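Put the Demo Back in the Box

I bought a game on Tuesday because of a demo, and I have been in a good mood ever since.
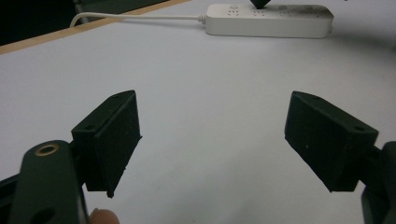 Dark green gripper fingers over a pale white tabletop.

The game is Laderetti, a puzzle adventure set in a hill town where every staircase leads somewhere slightly wrong. I had scrolled past it at least four times in the store. The trailer did nothing for me. It was ninety seconds of swelling strings and a fox looking at the moon, and I could not have told you whether it was a platformer or a farming game. Then I noticed there was a free demo, 36 minutes long if you dawdle the way I do, and by the end of it I was standing up in my living room, arguing with a staircase.

I want more of this! I want it for big games and small ones, on consoles and handhelds and whatever is under the TV. And I want demos to stay up after launch, because that is where most studios lose their nerve.

The usual pattern now goes like this. A demo appears for a week during some online showcase, a few streamers play it, everybody wishlists the game, and then the demo vanishes. Eight months later the full thing comes out at full price, and anyone who was busy that week gets a trailer and a shrug. I understand some of the reasons. A demo built from an early version can make the finished game look bad, and keeping one updated takes hours from people who have none to spare.

There is also the fear, which I hear from developers fairly often, that a demo talks people out of buying. Sure, sometimes it does. I played the Grastato demo last spring, found out that I have no patience at all for managing a fleet of cargo blimps, and kept my money. But look at what happened there. I wasn't angry. I didn't ask for a refund or leave a grumpy review about how the blimps are slow. I told my brother-in-law, who loves slow things, and he has put more than 70 hours into it.

Béla Juhász, who designed most of the puzzles in Laderetti, wrote a long post in April about how his team built their demo, and I've read it twice. They didn't just slice off the first chapter. They took one staircase from the opening, one from the middle, and wrote a new little ending that isn't in the full game at all. He says it took them 20 working days, which for a small team is a real chunk of a year. What I love is how much he learned from it. Players kept missing a door handle in the second room, so the handle moved. Players kept trying to pet the fox, so now you can pet the fox. (You can pet the fox! Put that in the trailer!)

Compare that with Wako, a racing game I was looking forward to more than anything this year. No demo before launch, none after. I paid full price and discovered in the first ten minutes that the steering has a heavy, sliding feel that I just can't get along with. Plenty of people adore it, and I've watched them take corners in ways that look like magic. Five minutes on one track would have told me everything. Steering is exactly the sort of thing a video can't show you — you have to have it in your hands.

Prices make this more pressing. When a new game costs as much as a week of groceries, asking people to go on faith is asking a lot, and the people with the least to spend are the ones who get burned worst. When I was twelve I had a magazine disc with eleven demos on it and money for maybe two games a year. I played the first level of Ceton until I could finish it with the sound off and my eyes mostly shut. I knew exactly what I was saving for. I still own it.

The stores could help, too. As I write this, my wishlist has 401 games on it, which is my own fault, and there is no simple way to sort it by which ones I could try tonight. Give me that one button. Let demo saves carry over to the full game every time, and say so on the page in plain words. Let me lend a demo to a friend's handheld while we're sitting on the same couch, the way we used to pass discs around. None of that needs new hardware.

And to any studio on the fence, please don't worry about making it perfect. Thirty minutes is plenty. So is ten. One good room, one good corner, one song from your rhythm game with the menus half finished. I'll forgive placeholder text. I'll forgive a loading screen that just says "loading." What I'd like is to get my hands on the thing for a bit and find out if we get along.

I'm on the ninth staircase in Laderetti now. It goes down, but only if you walk up it backward, and I've got the whole evening free.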